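**How a sliding door slides**

A hinged door swings. A sliding door stays flat and moves sideways in a track. The track is a long groove fixed to the sill, the bottom part of the doorway. Small wheels, called rollers, sit under the door panel and run along it.

A large glass panel can weigh up to 110 pounds. The rollers carry that weight, so a child can move the door with one hand.
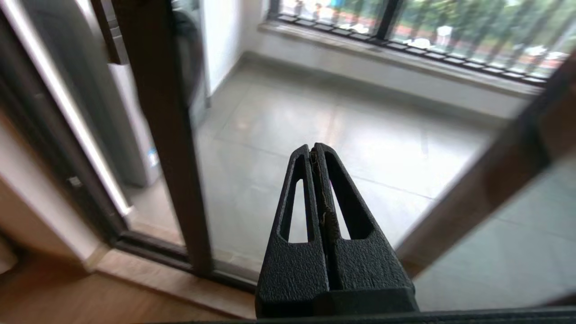 Viktória Halász writes that her door at home got very hard to push in October, and she asks whether the glass can get heavier. It cannot. Sand and leaf bits collect in the track, and the rollers have to climb over them. This adds friction, a force that slows down things that rub or roll.

To clean a track:

1. Ask an adult to help.
2. Brush out the dry dirt first.
3. Wipe the groove with a damp cloth.
4. Keep fingers out of the track when the door moves.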